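Hestden two-finger gripper, black — bench unit and sim model

Posted 10 June 2022 by the Ternville parts desk
12 comments · 44 shares

Back in stock. Both versions, short link and long link. Long link went in March and we've only just got more from Stekanbridge, so order early if you need a pair.

What you get: gripper, mounting plate, cable, four spare tip pads, bag of pins. No controller. The controller is a seperate line, see part 463.

Tried it against the old parallel jaw we used to sell. Same arm, same script, 127 grasps each, mostly round and awkward shapes. Parallel jaw fine on blocks, poor on anything with a taper. The Hestden links fold in as they close so the pads meet a curved side better. Still slips if you come in too high on a knob. Come in low, close slow.

Bad points. Bulky knuckles — they get in the way of a wrist camera and you lose sight of whatever is between the tips. Mount the camera higher or add a second one off to the side. Tips are quite narrow as well, so flat thin stuff is a pain.

Sim model is free with either version. Joint limits match the bench unit, friction doesn't, you'll need to tune that yourself. Collision shapes are coarse to keep it quick. Round parts come out with flat bits on the rim, can be swapped for finer meshes if your machine copes.

Cáceres orders ship from the second warehouse, allow 12 days. Everyone else is quicker. Returns fine if the pins havent been pulled.

Spare pads sold in fours, grey or black. Grey ones mark less.
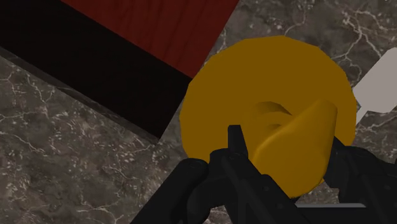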